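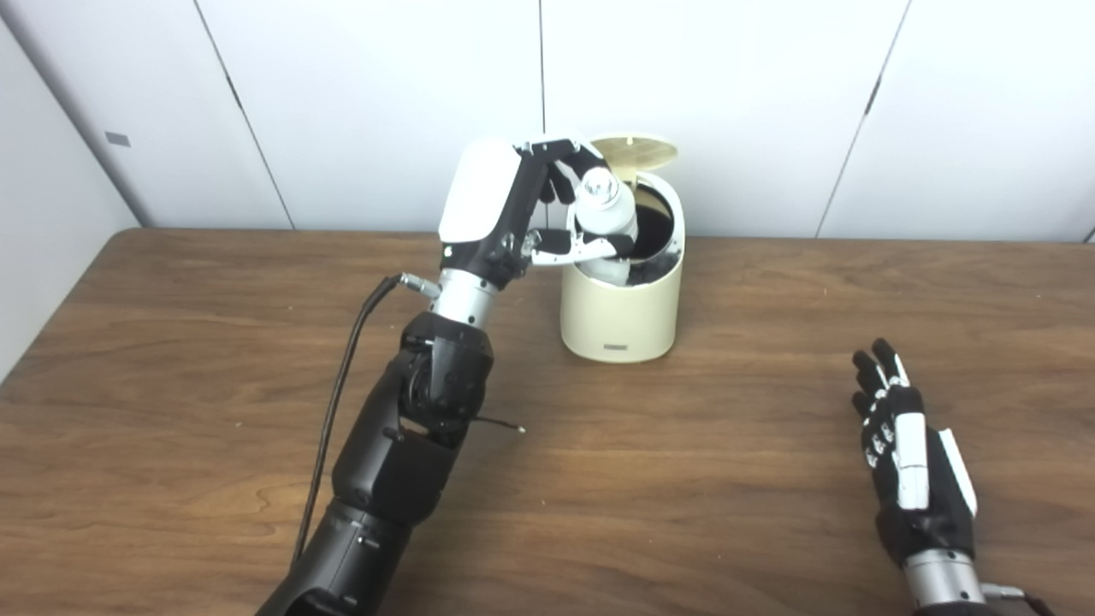 Sabina Debnath says the Arroyo stairwell door still sticks, third month running, and she wants it written up this time. OK, written up.

Bakley building walk-thru, 25/02/2020
2 min read

Exit signs lit -- yes, all floors
Extinguisher tags -- current exept rear hall, expired November
Smoke alarms -- tested, pass. Unit 86 no answer, go back
Stairwell door, Arroyo side -- FAIL. Drags on sill, won't latch. Plane it or rehang
Handrail 2nd landing -- loose bracket, tightened, recheck
Boiler room -- paint cans by the flue again. Move them today pls
Laundry vents -- lint, cleaned one side only, ran out of time
Parking lot lights -- one out, ticket 475

Reinspect door before sign off. Yavuz Polat has teh keys.

Recent
Sump pump log
Roof hatch and ladder check
Ticket 400: lobby mat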